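Notes for the Flustdale afternoon session - the plug that let go

Slot is 12 minutes, with questions after. Water on the lectern this time, please!

## Opening (slow down, let people sit)

- Thank Ntombi Hlongwane for having us, and say how glad I am to see so many folks from the Petell workshop back again.
- Tell them up front that this is a talk about a fault. It was a small one and no one got hurt, but it cost us most of February and I'm still fond of the story.
- Quick show of hands: who has ever lost an argument with a cable?

## What we were trying to do

Two arms, one table, and a pile of the sort of cords you'd find behind anybody's desk. The job sounds so easy when you say it out loud - pick up a plug, bring it to a power strip, push it in, let go. Kagiso Radebe set the task up for us, and he was kind enough to pick cords that are a real nuisance, because those are the ones people have at home. Nothing on the table is live, by the way, and somebody always asks, so say it early.

(Pause here. Let them look at the two arms and the tangle toward the back before going on.) 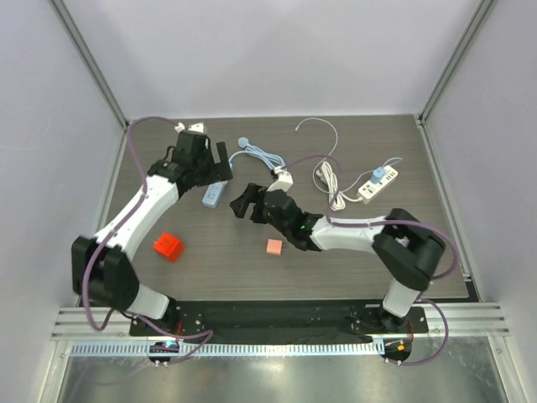 ## What went wrong

- We ran the task 100 times. The right arm dropped the plug in 12 of those runs, and we shrugged and blamed the fingers. New finger pads, same drops. I was very sure about those pads, so own up to it and let them laugh.
- Then came the run we call the Demon. The arm was reaching across the middle, the gripper opened by itself, and the arm carried right on to the socket and pushed at it with nothing in its jaws. It kept pushing for 6 seconds before Busisiwe Sibiya hit the stop.
- Give Busisiwe her due here. She had her hand near the button the whole time, as she always does.

## What we found

Ataberk Tekin went through the logs and saw the gripper losing its signal for a blink whenever the elbow folded past a certain point. A connector inside the arm had worked a little loose. When the signal came back, the gripper went to its startup position, and startup meant open. The arm had no idea, bless it, and never thought to check.

## What we changed

1. The connector now has a clip, and Mthembu gets a bent-elbow test every morning. (Mthembu is the right arm. Explain the name only if there's time.)
2. After a lost signal, the gripper holds where it is and both arms stop.
3. The push is limited to 3 seconds, and the arm checks its grip first.

## Wrapping up

Mention that Nokuthula Zulu has the checklist and will happily share it at the break. Then questions - and if the one about the finger pads comes up, let Kagiso take it.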